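Employment Relations in Transport
Handout 2: Working to Rule and the Status Quo Period

This handout supports the seminar led by Cherry Mae Belmonte on 5/12/23. Students should read the Toltemora Ferries case before attending.

A work to rule takes place when employees carry out their duties exactly as written and decline anything voluntary, such as overtime or the exchange of shifts. No strike is called, and wages normally continue to be paid. The difficulty for a tribunal lies in deciding whether the conduct was organised or was the sum of individual choices.

At Toltemora, the engineering agreement expired in July. Within 12 days, acceptance of overtime at the Gika yard had fallen from 80 to 59 per cent. The company alleged a concerted refusal. The union replied that overtime was voluntary under clause 2 and that members were free to decline it.

Points for discussion

What evidence, other than attendance figures, might show concerted action?
Should the terms of an expired agreement bind both sides while talks continue?
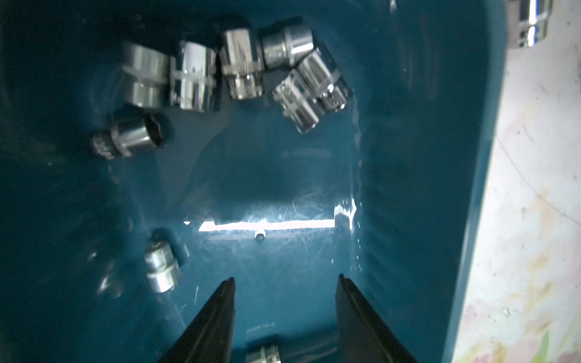

Chrome sockets in a teal plastic bin.

Required reading: Meijer, chapter 2. The Paronico award is optional.

Written answers should be handed in at the start of the seminar.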